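Masking tape on carton seams - reuse or replace?

Forum index > Shipping and Storage > Cartons, tape and fill

skikow_bench
Posts: 217
Thursday, 9:14 am

We reuse inbound cartons for internal transfers between the Nosirstead store and the main building. Most are small corrugated boxes with four flaps, top flaps meeting in the middle, supplier labels still on. Until August they were closed with whatever was on the bench, and that usually meant masking tape.

Now I am writing the packing instruction and need to decide whether masking tape is allowed at all. My argument for it: the box gets opened within a day, it is never stacked more than 2 high, and paper tape can be torn by hand. My argument against it is below.

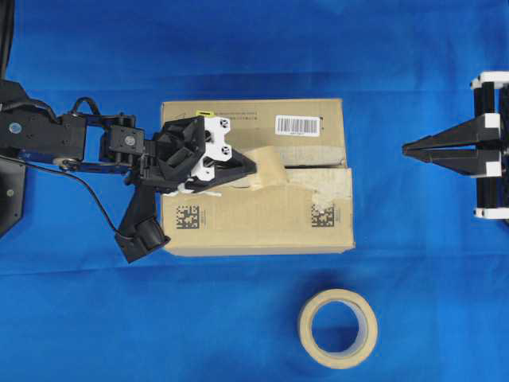

Transfer carton, top face. One strip of masking tape along the seam.

The strip runs from the center of the seam toward the right and wraps over the flap edge. It is wrinkled, bunched and partly peeled, and there is a gap between the flaps under it. It also overlaps the top of one of the two data-matrix codes on the lower flap. The barcode label on the upper flap is clear of the tape.

Questions:
1. Is masking tape acceptable for a closure like this if it is applied flat?
2. Does anyone specify a keep-out area for codes?

trilleo_pack
Posts: 100
Thursday, 9:40 am

1. No. Masking tape is made to come off. The adhesive is weak on recycled liner, and once the strip has a wrinkle in it you have a channel the full width of the tape with no contact. Flap spring does the rest.

2. Yes. We keep tape off every printed code, including the quiet zone around it. A data-matrix code has error correction and may still read with part of it covered, but the solid border on two sides is how the reader finds it. Cover that and you can lose the whole code.

Dezső Szilágyi
Moderator
Thursday, 10:02 am

I disagree with the first point as a general rule. For a same-day transfer with light contents, masking tape at full seam length is adequate. The strip in the photo covers only part of the seam. The left half has no tape showing at all, so whatever is holding is holding on one side. I would fix the length before I changed the material.

Procedure we use:
Close the flaps and press them level.
Start the strip on the end panel, 2 inches down.
Run it along the seam in one pull, without stopping.
Finish 2 inches down the opposite end panel.
Rub it down with the flat of the hand.

If it wrinkles, take it off and use a new piece. Do not press a wrinkle flat and leave it.

trilleo_pack
Thursday, 10:11 am

"Adequate" depends on who is carrying it. People pick up a carton this shape by the flaps. I have seen full-length masking tape let go in a cold loading bay with nothing heavy inside.

Dezső Szilágyi
Moderator
Thursday, 10:19 am

Then the instruction should say not to lift by the flaps. That applies with any tape.

matic_returns
Posts: 200
Thursday, 11:35 am

Separate issue. If these are reused cartons, the old supplier label and codes should not be readable in the first place. We had a transfer booked in at Matić under the original part number when someone scanned the old barcode. Cover it with a blank label or strike it through with a marker. Then the tape position matters less.

For closure we went to water-activated paper tape. It needs a dispenser and it tears the liner on opening, so the carton gets fewer trips.

skikow_bench
Thursday, 1:20 pm

Thanks. Fewer trips is a problem for us - the point of the exercise is to get more use out of each box.

On the old codes: goods-in scans them on purpose when the box still holds the original part, so I can't strike them out on every carton. I will split the instruction in two. Original contents: codes stay clear and no tape on them. Different contents: old barcode and both square codes covered with a blank label before packing.

matic_returns
Thursday, 1:48 pm

That works if the bench knows which case it is looking at. Ours did not. Put a check box on the transfer slip.

trilleo_pack
Thursday, 2:05 pm

Still no on masking tape. Plain polypropylene on a hand dispenser, full length, slit at the seam to open. You can tape over the slit strip several times before the liner gives up.

skikow_bench
Thursday, 3:30 pm

Draft for now: polypropylene for anything leaving the building, masking tape allowed inside the building if it is full length and flat. Check box added to the slip. I will post the final wording when the Nosirstead store has signed it.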